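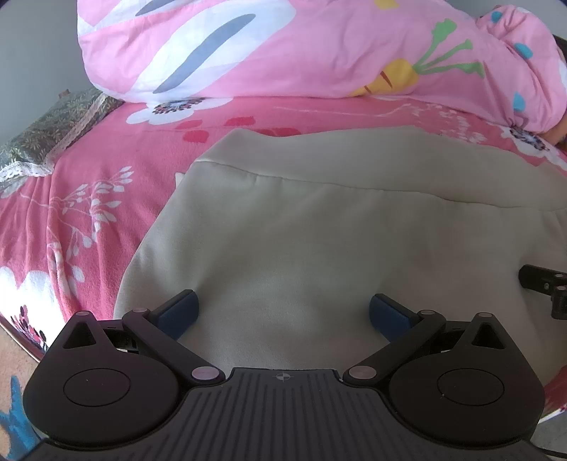

The robot that kept folding after it let go

Skelolura would like to talk about folding. Its laundry machine, the Prasertsri, is meant to take clothes off a bed or a table and leave them in a stack, and the company has been promising one for care homes since before it had an arm that could pick up a sock. I had gone to Lelville to talk about last May, when a Prasertsri on trial in Zondavport closed its fingers on a worker's hand and then carried on with the fold as if it were holding a pant leg.

The worker was bruised and went back to work the same afternoon. The company called it "a contact event" in the short notice it put out, a phrase the head of data collection winces at when I read it aloud.

"I didn't write that," she says. "It pinched someone. The fingers are rubber and the force is limited, and it still pinched someone."

Her department makes the recordings the robot learns from. People go into ordinary bedrooms with a gripper in each hand and do housework with them, and the fingers at the end are close enough to the robot's own that the movements can be copied over. She squeezes one for me across the desk. It's lighter than it looks and it clacks.

So how does a tool that light end up teaching a machine to hurt somebody? Her answer took up most of an hour, and I had to stop her several times.

The first part is a clock. Each gripper records its own movement and its own finger width, and the two streams are matched up later. In one batch, 38 sessions in all, the right-hand gripper's finger width was running late against everything else. The lag started small and grew as a session went on. By the end of the longer ones the recording showed the hand already moving away with the cloth while the fingers were still open.

"If you watch it back at normal speed, you see somebody folding pants," she says. "It looks fine. We had people watching it back, and they passed it, and I'd have passed it too."

I asked why a person was judging something that a computer could measure. She said the software did measure it and raised a flag only when the gap went over a limit, and the limit had been set at 400 milliseconds. Who chose that? "It was there when I arrived." Was it ever tested? "It had been tested for towels."

Towels, I learned, forgive nearly anything. Trousers on a soft bed don't. The cloth sinks, the bedding moves with it, and a pair of fingers coming down on a thick seam can pick up a bit of sheet along with it. A robot trained on late fingers learns that the moment of closing doesn't matter much. It learns to keep moving and close on the way.

That accounts for sloppy folding, which the people in Zondavport had been complaining about for weeks. It doesn't account for the hand. There was supposed to be a check for that: if the fingers stop at a width that doesn't match cloth, the arm should freeze. A hand is a good deal thicker than a pant leg.

She is quiet for a bit here. "The check was on," she says. "People keep writing that it was turned off. It was on, and it was reading the same number we'd taught the policy with, with a correction for the delay built in."

It took me a while to see what she was admitting. Somebody had noticed the lag after all. A correction had been added to the robot's software to make up for it, so the trial could go ahead, and the safety check took its reading from after the correction. The robot was being told where its fingers ought to be by then. When they hit a hand and stopped, the corrected number went on closing for a moment longer, and the check saw a normal grip on a normal garment.

The word I would use is patch. She prefers "compensation."

"Every robot has compensation in it," she says. "If you take it all out, nothing works."

Maybe so, but most of it isn't sitting upstream of the one thing meant to protect fingers. I asked whether anybody outside the company had looked at the design before the trial. There had been a review. She was in it. The review looked at the force limit, the speed limit and the red stop button, and it treated the width check as a bonus. "We never claimed it in the paperwork," she says, which I think she meant to be reassuring.

Skelolura's fix has several parts. The batch has been thrown out. The safety check now reads the finger position straight from the motor. Recorders start and finish each session by snapping both grippers shut together, three times, so that any drift shows up as a mismatch at the end. The limit for the flag has come down to 30 milliseconds. When I asked how much of the older material fails at that level she gave me the figure without looking it up: about 11 percent.

Has that been thrown out as well?

"It's been set aside."

Set aside meaning deleted?

"Meaning set aside. Some of it can be repaired. You can line it back up if there's a clean closing somewhere in the session."

This is the point where I stopped nodding. Lining the data up after the fact is close to what got them into trouble, and I said so. She disagreed, with some heat. Repairing a recording, she said, happens at a desk with time to look at it, and the robot never sees the bad version. A correction running live on a machine next to people is a different animal. I can follow the difference. I would feel better about it if the people doing the repairing weren't also the people short of data.

There is also the matter of the stop button, which the worker in Zondavport didn't reach. It was on the far side of the cart. The company's notice says the arm "was stopped promptly." By whom? A colleague, she thinks, from across the room. The new cart has a second button on the near side. It hasn't been shipped yet.

Before I left I asked if she would put her own hand under it. She said she had, on the new software, many times, and it froze every time. On trousers, or on an empty bed? She had to think about it.

"Mostly on the table," she says. "We haven't redone the bed tests yet. They're on the list."

The trial in Zondavport is due to restart once the carts arrive. Skelolura wouldn't give me a date, and wouldn't say if the bed tests have to be finished first.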